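Robots and Everyday Work
Handout for week 4: Can a machine do the chores yet?

Notes prepared by Ysaline Poulain, to be read alongside Vojtěch Hubáček's lecture on grasping

Welcome back, everybody. Last week we spent our two hours on factories, and several of you stayed behind to ask when all this cleverness is going to come home and tidy the kitchen. It's a fair question and I promised to give it a proper go, so this handout is a bit longer than usual. Do read it before the seminar if you can, even if it's only on the bus.

1. Where we left off

You'll remember the Triltlow packing line, which handles 400 cartons an hour and hardly ever drops one. Every carton there is the same size, arrives the same way up and sits on a belt whose speed is known. The people who set it up had months to get it right, and they did a lovely job. But ask the same line to cope with a carton that has gone soft at one corner and it stops, and a person has to walk over and sort it out. Keep that soft corner in mind, because most of what we own at home is soft corners!

2. Rigid things and floppy things

A mug has a shape, and it keeps that shape when you pick it up. A towel has a great many shapes and will swap one for another the moment you touch it. Fold it, and there are layers to tell apart; pinch it in the wrong place and you have one layer when you wanted two, or the whole lot when you wanted one. We manage this by feel, mostly (try folding a tea towel with your eyes shut — it's easier than you'd think). A machine that relies on cameras has to guess at the part it can't see, and a simple two-fingered gripper has very little feel to fall back on.

Then there are the in-between objects, such as soap dishes and draining trays. They are rigid enough, but they have slots, thin walls and shiny surfaces, all of which can puzzle a camera. When you look at the two pictures, think about which object you would rather be asked to pick up with two stiff fingers, and where you'd put them.

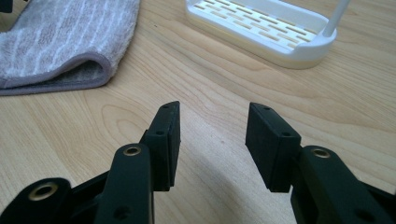 The striped towel is folded over, with its hemmed edge along the bottom of the fold. Compare it with the slotted white tray across from it. 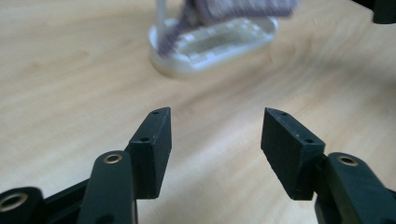 3. How do they learn?

The older way was to write down every movement, and for a carton on a belt that's still the sensible thing to do. For household work, many groups now prefer to let people do the job themselves with a hand-held gripper and record what it sees. The machine is then trained on those recordings. In our own Nesex exercise the class made 1018 of them between October and May, which felt like an awful lot at the time, and Vojtěch thinks we'd want about 2000 before we could say much about towels in general. Please hang on to your notes from those sessions, as you'll need them for the essay.

A word of caution about films you may come across online. A two-minute clip of a robot folding a shirt tells you that it folded that shirt, on that table, at least once. Always ask how many attempts there were, whether the clip was speeded up, and who laid the shirt out to begin with.

4. So, can they do it yet?

My own answer is "some of it, slowly, if you're patient". Picking up a single known object from a clear table is in decent shape. Folding is coming along. Clearing up after a family breakfast, with jam on things, is a good way off, and I'd be wary of anyone who gives you a firm date. Vojtěch is more hopeful than I am and will no doubt tell you so!

5. For the seminar

Choose one chore you did this week and write down every grip you used, including the ones you changed halfway through. Mark the moments when you relied on touch. Then read the Pacheco chapter in the course pack, paying most attention to the part on cloth, and bring one point you disagree with. We're in the Flisham room as usual, and there'll be tea.

Related handouts
Week 2: What counts as a robot?
Week 3: The Triltlow packing line
Week 5: Lifting, carrying and care work
Essay titles and reading list

We use cookies to remember your settings and to see which pages are read. Accept all | Manage choices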